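Student club shows a robot that packs phones, and asks people not to get carried away

Wed 23 August
Rimholm College press office

A student robotics club at Rimholm College will show a two-armed robot handling a mobile phone and its packaging at the Fevier Open, the regional student contest held in Urkusthorpe each December. The club would like it known from the start that the robot is slow, that it is often wrong, and that a person with a free afternoon and no training would beat it easily.

The project is called Sani. It began as a class assignment in which students were asked to pick a job that is done by hand all over the world and find out how hard it is for a machine. They chose taking a phone and its cable and putting them back in their packaging. The class ended, the job was not finished, and the club took it on.

"I voted against it," said Salamatu Fashola, who now leads the team. "I thought it was too easy to be interesting and we would be done by half term. I was wrong about the easy part. I am still not sure about the interesting part."

The college has put out several releases about student robots in recent years, and some of them promised more than was delivered. One described a tidying robot that tidied only when its maker was standing next to it. Another spoke of a machine that would "change the way we sort recycling", and the way recycling is sorted at the college has not changed. The club asked for this one to be written differently and was shown the text before it went out. Two adjectives were taken out at the students' request.

Over the past year the team has recorded 2,179 attempts at the full task. The target was 2,000, a number taken from the original class plan, and Tanko Akinola, who keeps the log, would rather it wasn't treated as an achievement.

"It's a count of how many times we pressed start," he said. "People see a big number and assume it means the thing works. A lot of those are the robot shoving a tray along the table. I've kept them all in, the bad ones too, otherwise what's the point of a log?"

The club is not giving out a success rate. It had one ready for this release and withdrew it after Zihan Su went back through the records and found that the rules for what counted as a success had shifted more than once. In the early months a phone resting crookedly in its tray was marked as a pass. Later it was marked as a fail. At one stage a student could rescue the cable by hand and still write down a pass, as long as the phone itself had gone in. The team is now marking every attempt again against a single set of rules, and two people who did not run the session mark each one separately.

"When you're tired you want it to have worked," Zihan said. "So you look at it and think, well, that's nearly in. We were all doing it. I was doing it more than most, going by the log."

The rules agreed for the Fevier Open are plain enough. The phone must lie flat in its tray with no part standing proud of the edge. The cable must be in its own place and must not be trapped under anything. No one may touch the table between start and finish. If someone does, for whatever reason, the attempt is a fail and is written down as one.

Of the two items, the phone is the better behaved. It has a fixed shape and the gripper can hold it firmly once it has been found. The cable is a different matter. It never lies the same way twice, it catches on the arms, and a small tug at one end moves the other end somewhere unhelpful. Bello Ibrahim, who joined the club to work on the cable, has spent most of his time since then working on the cable.

"There are videos online where a robot does this sort of thing in one smooth go," he said. "I'd like to know how many goes they had. I'd like to see the ones before it. We could make you a lovely video tomorrow if you let us choose which attempt."

For that reason the club will not be releasing an edited film ahead of the contest. Visitors to Urkusthorpe will see the robot run live, in the order the attempts happen, with the running tally on a board beside the table. The students expect this to be dull in places. A single attempt can take several minutes, and the arms stop completely when the program is unsure what it is looking at – they may stop for long enough that visitors think it has broken. Sometimes it has.

The team has seven members. They meet for eight hours a week in term time, split over two evenings, in a teaching room that has to be handed back in working order for the morning. The lighting is whatever the lighting is. This has turned out to matter a good deal, and the students are open about the fact that the robot does worse in a room it has not seen before. They do not know how it will do in the hall at Urkusthorpe. A request to practise there in advance was turned down by the organisers, on the grounds that every other team would ask too, and the club accepts that as fair.

The release will also not be making any claim about jobs. Visitors to an open evening in the spring asked more than once whether Sani meant that packing work would soon be done by machines. The students' answer was that they had no idea, that they were not the people to ask, and that nothing on their table was evidence one way or the other. They had built something to learn how to build it. What a factory would need is a separate question, and would start with a machine that does not have to be watched.

There are things the club is pleased with. The two arms now work close together without knocking into each other, which was a weekly event last winter. The log is good, and another student could pick it up and understand it. New members can be taught to run a session safely in one evening, including how to stop both arms in a hurry. Salamatu Fashola also says the group has become much better at arguing about results without falling out, though the rest of the team was divided when asked whether this was true.

Entry to the Fevier Open is free and there is no need to book. The club's table will be staffed by students throughout, and they are happy to be asked difficult questions. They are particularly keen to hear from anyone who has packed small goods for a living and can say which parts of the job the team has misunderstood.

Schools that want to borrow the marking rules for their own projects can have them from the press office. The full log will be shared once the second marking is complete. No date has been set for that, and the club asks not to be pressed for one.

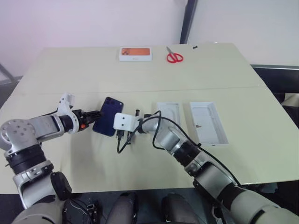 Ilaria Marino

Work on the phone task at Rimholm, with the phone upright in the left arm's gripper and the cable hanging by the right. The two white trays are over to the right. Press enquiries and requests to visit a session should go to the college press office, marked "Sani".

Related items
Fevier Open: how student teams are judged
Robotics club: evening sessions for new members
What happened to the tidying robot?
Getting to the hall at Urkusthorpe by bus

Last updated 4.20pm: wording on the marking rules corrected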